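Isard Planner: Frequently Asked Questions

December 13, 2021
By Selamawit Tamiru

We get a lot of mail about Isard, and much of it asks the same good questions. I've pulled together the ones that come up most and answered them as plainly as I can. Gadisa Mekonnen checked the perception answers and Wondimu Wolde checked the ones about motion, so if something is still wrong, blame me.

What is Isard?

Isard is a task planner for tabletop manipulation. You give it a goal such as "all the toys in the basket," it looks at the table through whatever cameras you have, and it works out which object to move next, where to grasp it and how to get there. It hands the motion to your arm's own controller. We started it at Brakden as a weekend tool for our own arms, and it has grown into something we use every day, which still makes me very happy!

Do I need to write a behavior tree or a state machine?

No. You write a goal file, and most goal files are short. Ours for sorting toys into a basket is 34 lines, and a good part of that is comments. You list the object types, the places they may go, and any rules about order. If you already have a behavior tree you love, you can call Isard from a single leaf and keep the rest of your tree as it is.

Why does it plan again after every move?

We tried the other way first. The early version made one long plan at the start and ran it to the end, and it was lovely right up to the first time a ball rolled. Now Isard keeps only a rough idea of the whole job and plans one pick and one place in detail. Then it looks again. A fresh plan takes 310 milliseconds on our office desktop with a three-object goal, so you barely notice the pause.

The replanning also means you can reach in and move things between steps (with the arm stopped, please). Isard will take the new layout as it finds it.

How many cameras does it want?

One will do, two is much nicer. With a single fixed view, the arm and the gripper hide a lot of the basket just when you most want to look inside it. A wrist camera has the opposite trouble: it sees into the basket beautifully and knows very little about the rest of the table. Isard keeps one object list and lets both cameras write to it, and every entry carries a note of which camera saw it last.

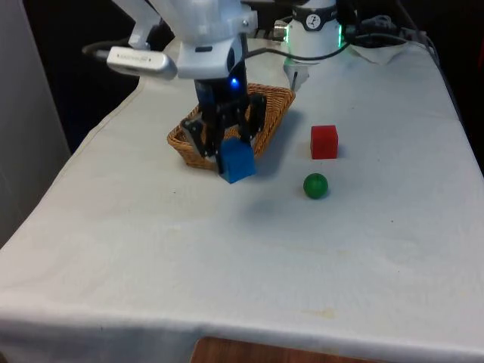
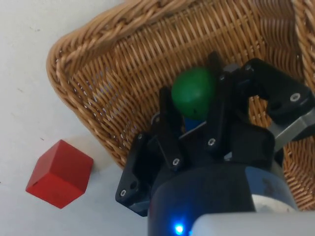

Basket sorting with Isard. First picture: the fixed view, blue cube in the gripper, red cube and green ball out on the cloth. Second picture: the wrist view, green ball between the fingers over something blue, red cube outside the basket.

What happens when an object is partly hidden?

It stays on the list. When the perception node can see only a patch of color under something else, it marks the entry "partial" and lowers the confidence. The planner won't try to grasp a partial object unless you allow it in the goal file, but it will steer around it when choosing a spot to let go. If the entry hasn't been refreshed in 30 seconds, Isard asks for a new look before doing anything nearby.

Gadisa is working on a better way to handle stacks inside containers. The version on his branch remembers the shape of an object from before it was covered and fits that shape to the visible patch. It's great fun to watch in the viewer, and we hope to merge it in February.

Does it treat cubes and balls differently?

Yes, and this is the part I most enjoy showing people. For a cube, the grasp picker looks for two opposite faces and lines the fingers up with them. For a ball, any direction around the side is as good as any other, so it picks the one that leaves the most room to the basket wall and to the neighbors. Release differs too. A cube can be let go a little above the surface. A ball gets lowered further, and the arm waits for a moment before it backs away.

You can change all of this per object type. Look for grasp_style and release_height in the sample goal files.

My fingers keep touching the basket rim. What should I change?

Start with rim_margin. The basket is modeled as a box with open top, and a woven basket has a fat, rounded rim that sticks out past any box you draw around the inside. Measure to the outer edge of the rim and use that. Next, check that your gripper model is the open shape as well as the closed one -- linkage grippers swing outward when they open, and a model of the closed hand will tell the planner that it fits when it doesn't. Wondimu wrote a small script called sweep_check that draws the full swing for you.

If the basket sits at an angle on the table, let Isard estimate the angle itself. Typing it in by hand is a fine way to be wrong all afternoon (I speak from experience).

Can I run it without a robot?

Please do! The replay tool takes a recorded session and runs perception and planning over it, so you can change a setting and see which decisions would have come out differently. We ship more than 100 recorded sessions with the code. Nyokabi Mollel, who looks after the test suite, runs every one of them before a release.

Does it work with Waaka?

It does. The Waaka bridge passes joint targets one way and arm state the other. Deirdre Kavanagh at Brulldale wrote it and still answers questions on the mailing list, usually with a much better explanation than mine. You'll need to start the bridge before Isard, or the planner will sit there waiting for arm state.

How do I report a bad plan?

Save the session with the replay tool and send it along with your goal file and one line about what you expected. Odd layouts are especially welcome. Send them to the mailing list, and put "plan" in the subject so that Wondimu's filter catches it.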